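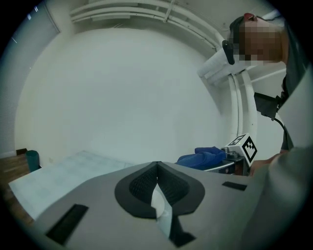 Just stuff them in a drawer and shut it fast, is my sister's advice on kitchen cloths, and she has been giving it to me for most of my adult life. I can't do it. I open the drawer, a corner gets caught in the runner, and I'm standing there with dinner on the stove trying to yank out a dish towel.

So I'm asking here. How do you fold kitchen cloths so they stay folded? I do mine on the table after they come out of the dryer, and I've tried halves, quarters and that thing where you roll them like a sleeping bag. They look fine for a minute. Then I pick up the stack to carry it across the kitchen and it slumps over. The blue one is the worst. It's the thinnest cloth I own and ends up in a crumpled heap more often than it ends up in the drawer.

Things I should probably mention: the drawer is shallow, I have 8 cloths in regular use, and they don't match at all. Some are waffle weave, some are flat cotton, and a couple are old napkins that got demoted. I don't want to buy a whole new set. I also don't own an iron and would like to keep it that way.

Does it matter what you fold on? I've got a pale cover over the table and I sometimes wonder if the cloths would behave better on bare wood.

– gerelance

---

**Junano**

I had the same shallow drawer in my last apartment and what fixed it for me was folding in thirds and standing the cloths up on edge like file folders. You never carry a tall stack, so there's nothing to slump, and you can see every cloth when you open the drawer!

How I do it:

1. Lay the cloth flat and smooth it from the middle out with both hands. Take your time with this bit.
2. Fold one long side in to the two-thirds line, then the other side over it. You've got a long strip.
3. Run the flat of your hand down the strip, pretty hard.
4. Fold one short end in, stopping a little before the other end.
5. Fold again in halves or thirds, depending on how deep your drawer is.
6. Stand it up. If it falls over, undo the last fold and make it narrower.

That gap in step 4 looks like a mistake but leave it in. If you fold exactly edge to edge, the thickness builds up on one side and the whole thing springs open (my waffle ones are terrible for this).

For your thin blue one, try folding it in half once before you start on the thirds. Thin cloths need the extra layer to stand up. Or tuck it inside one of the heavier ones and let them live together – I do that with two old napkins and they've been fine.

Also, fold them while they're still a tiny bit warm from the dryer. I leave mine in a heap for hours like everybody else, but the ones I get to right away do hold a better crease.

As for the table, I fold on a tablecloth and it's okay as long as the tablecloth doesn't slide. Mine used to creep toward me every time I smoothed something, so now there's a piece of that grippy drawer liner underneath.

---

**belhaj2124**

roll them. put a rubber band on. done

---

**Trokwood**

I'd go a different way from the first answer, though the standing-up trick is good if your drawer is full. With only a few cloths in it they all lean over and you're back where you started. You need something to hold them up. I cut down a cereal box and it has lasted way longer than it had any right to. A shoebox lid works too if your drawer is really low.

I'd also look at how you're washing them. Do you use fabric softener? I stopped using it on anything for the kitchen and my cloths got noticeably less floppy. They soak up spills better now as well. And if your thin one isn't 100 percent cotton it may never hold a fold very well. I have a polyester blend like that and I gave up and hung it on a hook by the sink, where it gets used more than all the others put together.

On the bare wood thing, I prefer it, but mostly for pressing down on. A soft or padded cover gives under your hand and you don't get much of a crease. If yours is thin I doubt you'd notice a difference. Try the same cloth both ways before you go to the trouble of stripping the table.

One more thing about the drawer – if corners keep getting caught in the runner, put the folded edge toward the sides and the loose ends toward the middle. That stopped it for me the same day.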